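Progress report, February: the kitting cell at Prarnine
To: Dilruba Gamage, Kellow
From: Tharushi Rathnayake

Hi Dilruba,

You asked for the short version first, so I'll try. We're on budget, the two arms are up and moving boards and harnesses, and I'd like your okay to shift a little money from grippers to bins and trays before the next order goes in. The long version is the rest of this, and I apologize in advance because I've had a lot of coffee.

When we wrote the plan, I put most of my worry into the arms. Which ones, how much reach, whether we could live with the smaller size. That part has gone fine! We bought 2 of the same model so that spares and settings carry over from one side to the other, and Wanigasekara gave us the price they quoted back in the fall even though we dragged our feet on the paperwork. Each arm has its own camera on a bracket, and both came in under the original line.

What I underestimated was everything the arms don't include. Brackets, cables, power strips, screws in the one size we never have. I'd set aside 70 dollars for cable management (I can hear you laughing) and it was gone by the first afternoon. The miscellaneous line now stands at $1,752, all receipts in the shared folder, and I don't expect it to grow much. If it does I'll write before I spend.
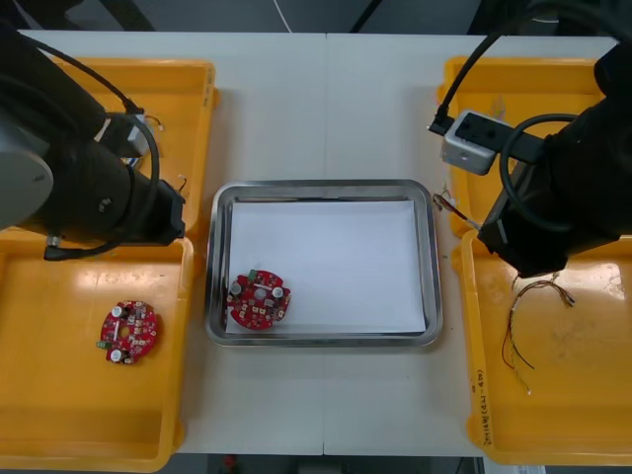

Back to the bins, then. The layout we've settled on for the trials is boards on one side, wiring on the other, and the kit gets put together in a tray between them. It's simple and I like it, but the parts we chose are bigger decisions than I thought. The shiny metal tray was the cheapest thing in the Zarngate catalog and we've been lining it with paper to keep the glare down. Paper slides around. I'd like to replace it with a matte tray with a proper fitted mat, and I'd like to get enough of them that a full kit can be lifted out and a fresh tray dropped in without waiting.

Wire harnesses are the slow part, same as I told you on the phone. A circuit board is stiff and keeps its shape, so you can plan for it. A harness does whatever it wants — the strands spread out, the connectors are tiny, and no two of them land the same way. My first instinct was to buy fancier grippers for the harness side and I had a quote ready to send you. I've put it on hold. Before we spend that kind of money I want to try softer fingertips on the grippers we already own, and some kind of divider in the wiring bins so the harnesses don't lie across each other. If that doesn't get us far enough, the quote is still there and we can talk.

Lighting is the other item that wasn't in the plan. The bins are glossy and so is the tray, and we get bright patches on the plastic. I'd rather buy a couple of diffuser panels now than redo the bins later, though if matte bins turn out to be close in price I'd do both.

So, what I'm asking for:

Move the unspent gripper money into trays, mats, bin dividers and fingertips. No change to the total.

Approve the diffuser panels out of contingency, which we haven't touched.

Leave the gripper quote open until the next report.

For planning purposes, please keep the second table in next year's budget but don't commit to it yet. I want to see a steady month out of this one before we copy it, and copying my mistakes would be an expensive way to learn them twice.

Call me any morning before ten if you want to go over the numbers. I'm at the bench after that and I never hear the phone.

Tharushi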